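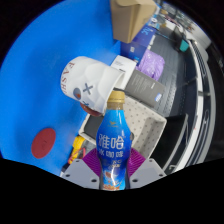 How a Drink Bottle Is Made

A plastic drink bottle has several parts. Each part has a name and a job.

The cap. A screw cap has a spiral ridge on the inside called a thread. The neck of the bottle has a matching thread on the outside. Turning the cap makes one thread slide along the other, and the cap is pulled down tight.

The tamper ring. This is the narrow band at the lower edge of the cap. Small bridges of plastic join it to the cap. The first time the cap is turned, the bridges snap and the ring stays on the neck. A broken ring tells you the bottle has been opened before.

The neck and shoulders. The neck is narrow so that the drink pours in a thin stream. Below it the bottle widens into the shoulders. On the coffee bottle the shoulders are rounded. A rounded shape spreads a push over a larger area than a sharp corner does.

The waist. Some bottles are narrower at one point on the body. This is called the waist. It gives fingers a place to hold.

The label. Many labels start as a sleeve of thin printed film. The sleeve is slipped over the bottle and heated, and it shrinks until it fits the curves. The large white characters on the blue coffee label, 雅哈, are Chinese. The smaller line under them, 冰咖啡, means "iced coffee."

What about paper cups?

Plain paper soaks up water, so a paper cup usually has a very thin lining on the inside. The base is a separate circle of paper, sealed to the wall. The wall is wider at the rim than at the base - this shape is called a taper - and it lets empty cups stack inside each other. Some cups also have a raised pattern pressed into the outside. The bumps can make a cup easier to grip.

Try it

You need an empty plastic bottle with its cap, and a sink.

1. Fill the bottle with water to the very top.
2. Screw the cap on tight.
3. Hold the bottle over the sink and squeeze gently.
4. Pour out half the water, put the cap back on, and squeeze again.

The half-empty bottle is easier to squeeze. Air can be pressed into a smaller space, but water hardly can.

Words to know

Thread: a spiral ridge on a screw or cap.
Taper: a shape that gets narrower toward one end.
Film: a very thin sheet of plastic.

Written by Jeptoo Lukumay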